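Toàn Tô spent 13 years fixing packaging lines before he joined Trelthorpe, and he still talks like a maintenance man. Ask him what the company sells and he starts with the cover.

"People want to hear about the software," he says. "The plants want to know what happens when something leaks on it."

Trelthorpe rents out a robot sorting hand called the Jarden. It is offered as a service: the customer pays a monthly fee, and Trelthorpe supplies the hand, the fabric covers, the training of the picking program and the visits when a part wears out. The customer supplies the arm, or leases one through the same contract. Tô runs the field side from a small office in Dunbar.

The work is the dull end of recycling. Film, bags and bottles get mixed together, and most of it weighs next to nothing. Suction cups do well on a flat carton and badly on a crumpled bag. The Jarden uses metal fingertips with a slot in each face, and Tô says the slot is there for film.

"A bag folds on you. It closes up, it slides. The slot gives the edge somewhere to go. We tried rubber pads first and they got slick by lunch."

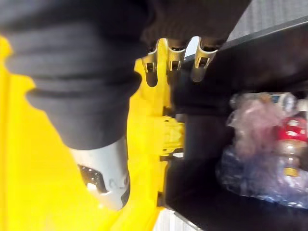

Issue 4, page 50

The first paying site was Hornside, a sorting hall that takes plastics from several small towns. Tô was there for the install in December and stayed longer than he had planned. The bins were the trouble. Hornside uses deep black ones, and the camera had been set up on gray totes in a bright room.

"Black walls, clear plastic, shadow in the corners. It would go for the bottle every time and leave the film. A bottle is easy, it has a cap, it has color on it. We had to go back and teach it on their bins, with their light."

That took a second visit. He did not charge for it, and the contract now says the training is done on the customer's own containers. Hornside's manager had asked for that in the first meeting, he admits, and should have gotten it then.

What does it cost? The monthly fee depends on the number of shifts, and Tô would not give a figure for print. A replacement cover is $600, fitted. He knows that sounds like a lot for fabric.

"You can run without one. Some people do. Then you get grit in the joints and you call me, and that's a bigger bill."

He is open about what the hand does poorly. Wet cardboard tears. Long strips of film wrap around the fingertips and someone has to stop the cell and pull them off - he would like that to happen less often. It is also slower than a good human picker on mixed bottles, and he tells customers so before they sign.

"If you have four good people on the line and they want to stay, keep them. I say that in the meeting. Most of the places that call us can't fill the night shift."

A narrower set of fingertips is being tested at the Dunbar shop. Current customers will be able to swap them in under the same fee.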